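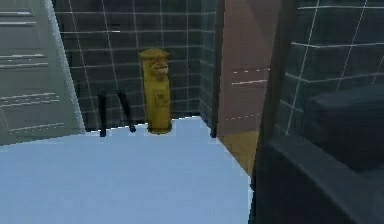

A panelled door stands partly open onto a pale blue floor and a tiled wall.

The Town That Argues Until Midnight

By Brigitta Thaler

By seven in the evening the parking lot behind Dellcombe's old grange hall is full, and people are leaving their cars on the grass verge all the way down to the feed store. It's a Thursday in November, it's raining sideways, and the only thing on offer inside is a debate over the boundaries of council districts. I've covered local elections for a long time, and I can't remember a crowd this happy to talk about maps!

Dellcombe votes this month on whether to scrap its at-large council and elect members by district. Under the present system all 7 seats are filled by the whole town, which has meant, for most of living memory, that they are filled by the neighborhoods up on the hill. Curnow, the cluster of streets down by the river, has 1,199 registered voters and has not sent anyone to the council in fifteen years.

"We've had good people on the council who cared about us," says Waltraud Steiner, who has run in three elections from her kitchen on Sutter Street and lost all of them. "But when the bus got cut, it was our bus. When the library hours got cut, it was our branch. I'd like to be in the room for once, even if I lose the vote."

Her last campaign came up short by 532 votes. She carried Curnow easily and was swamped everywhere else. That result is what got the petition going, and it was Steiner's neighbor Emil Egger, a retired surveyor, who drew the first map on the back of a seed catalog.

Egger's map is a wonderful thing. He has redrawn it many times (he keeps the old versions in a flat drawer and will show you every one if you have the afternoon), and each draft has its own quarrel in it. Should the trailer park go with the river or with the school? Does the cemetery road make a fair line? One version split a dairy farm in half, and he heard about it from both sides of the barn.

The case against is a serious one, and it has a serious champion. Engelbert Kaufmann has sat on the council for four terms and thinks districts will turn seven people who answer to everybody into seven people who answer to a few streets each.

"I get calls from Curnow every week and I return them," he told me. "Under this plan I could say, sorry, call your own member. I don't want to be that councilman. I don't want anyone to be."

He said the same thing from the stage that Thursday and got a real hand for it, including from people wearing Steiner's buttons. A young father asked him why, if he returned the calls, the bus hadn't come back. Kaufmann took a long breath and said the county had pulled its share of the money and he should have fought harder. You could feel the hall lean in.

What makes this fight so good to watch is how much people know. A high school junior stood up with the turnout figures for every precinct. A woman who drives for the Plarard bakery explained cumulative voting, a third option that isn't even on the ballot, and she did it so clearly that the moderator, Silvan Lehner, let her run well over her two minutes. Then there was a line at the microphone to ask her about it.

Turnout in Dellcombe's off-year elections is usually dismal. The town clerk's office won't guess at this one, but it has ordered extra ballots and moved the Curnow polling place out of a church basement into the fire station, where there's more room and a ramp.

If the measure passes, a new map has to be drawn before filing opens in the spring. Egger has been told that his can be considered along with any others the public sends in. He's already heard from two rivals, one of them his own sister, and he is delighted.

The debate was supposed to end at nine. At a quarter to twelve Lehner started stacking chairs, and Steiner and Kaufmann were still at the side of the stage with the seed catalog map spread out between them, arguing about the cemetery road.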